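Wednesday, after lunch

Spent most of the morning on the equipment list instead of the grippers, which is how budget week always goes! We have 400 dollars left for small parts and I'd love to spend it before anyone notices and moves it to travel.

First up, spare fingers. The Dirberg set comes to 281 with shipping, the Tostik one is cheaper but ships whenever it feels like it (we waited 20 days last time, ugh). I'm leaning Dirberg. That leaves 119, so the cable kit from Altness at 127 is just out of reach - so annoying, eight dollars! I've asked them if they'll drop the strain reliefs and knock a bit off.

I do want better cables though. Both hand-held grippers are wired, and in a living room setup you've got cable looping over the tile and power cords going every which way. Longer and softer would be great, plus some tape. Marker cubes can wait till the Mirani project money comes in, same with a second pair of grippers.

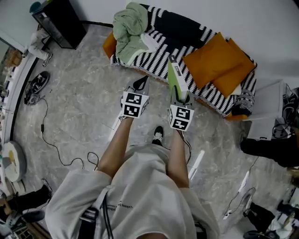

The Mirani side wrote back that they'd buy the cables first and put off the fingers, as fingers can be printed in a pinch and a decent connector can't. Fair point, hmm. Going to ask Dirberg if they'll sell half a set.

Still to do: quote from Altness, check the drawer for old fingers.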